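By Temitope Edet
Saturday, September 26, 2026
21 shares | 16 comments

Hi, and thanks for stopping by our little corner of the site! I'm Temitope, and I run the demonstration room at Stanilari, which is a fancy way of saying I spend my days showing robots how to pick things up (and then showing them again, and again). People ask what we do all day, so I promised I'd finally write it down.

Stanilari started when Danjuma Onuoha and I got fed up with writing pick-and-place code for parts that changed every other week. Danjuma had been running robot arms by remote control at his old job, and he kept saying the robot should just learn from somebody doing the work. So that's what we do now! A customer sends us parts, one of our operators drives the robot through the job by remote, and we save every run. The runs go to Chibuzor Babalola, who trains the model and complains about my file names.

A lot of our work lately is conveyor work. We call that project Govel, and it's my favorite, partly because I got to name it.
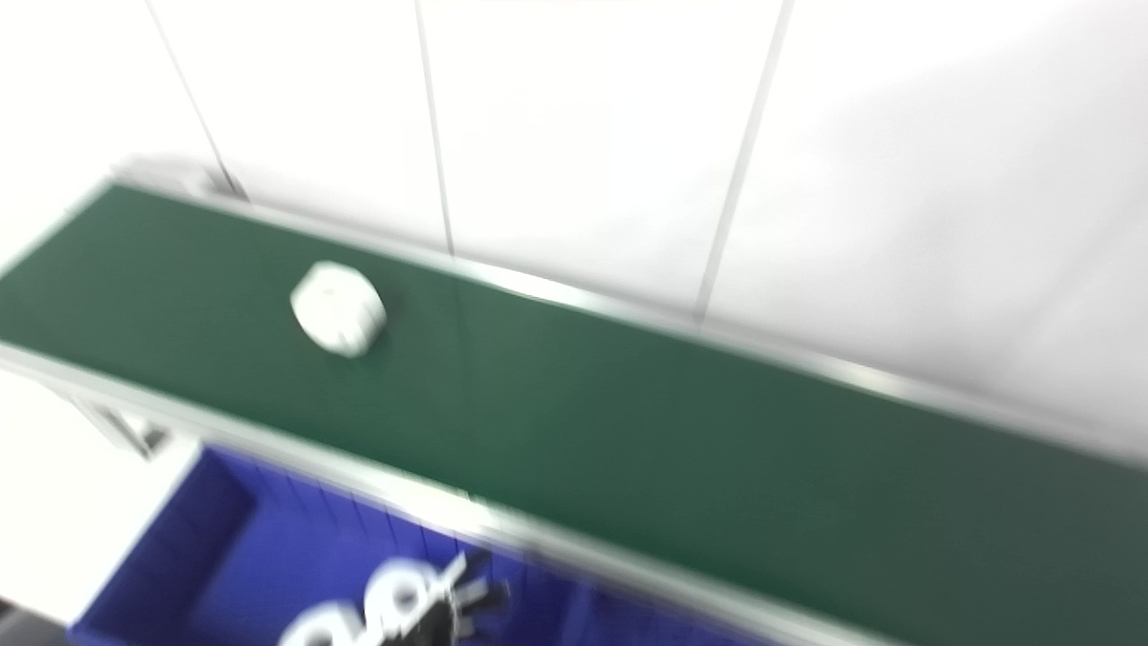
White part on the belt, blue bin below.

Every new operator begins on Govel. You get one part, one belt and one bin, and it sounds so easy until you try it. My first week I closed the fingers too early on pretty much everything. Tín Bạch, who is the calmest teacher I have ever met, sat next to me and kept telling me to slow down before the part and not on top of it. I still hear that in my head when I drive!

We ask for 400 good runs before we train anything on a new part. A good run doesn't have to be pretty, by the way. If you come in crooked and fix it, we keep it, and Chibuzor loves those because the robot gets to see what fixing it looks like. What we throw out is the stuff where the operator was sneezing or looking at the wrong screen.
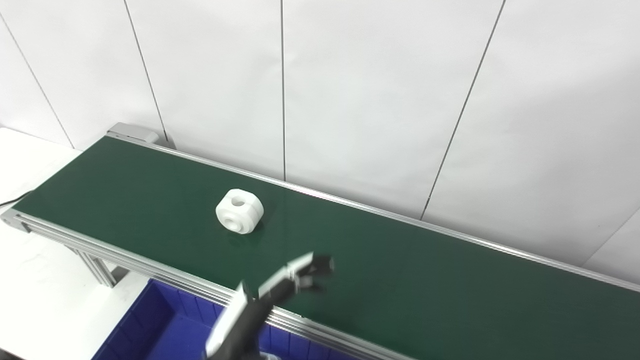 The hardest thing to teach is the approach. With your own hand you don't think about which way your fingers are pointing, you just reach. Driving a gripper, you have to decide, and you have to decide the same sort of way often enough that the robot can pick up the habit. Tamunoemi Mohammed came to us from a bakery and she's better at it than any of us engineers. She says it's the same as icing, and I believe her.

In January we passed 4000 saved runs, all parts together, and we had cake. (Tamunoemi made it, obviously.)

If you have a part you'd like us to try, or you think you'd enjoy driving a robot for a living, come see us. We do visits most afternoons, and yes, you can have a turn. Ask for me or Danjuma at the front desk, and wear closed shoes, please!

Last updated by Temitope Edet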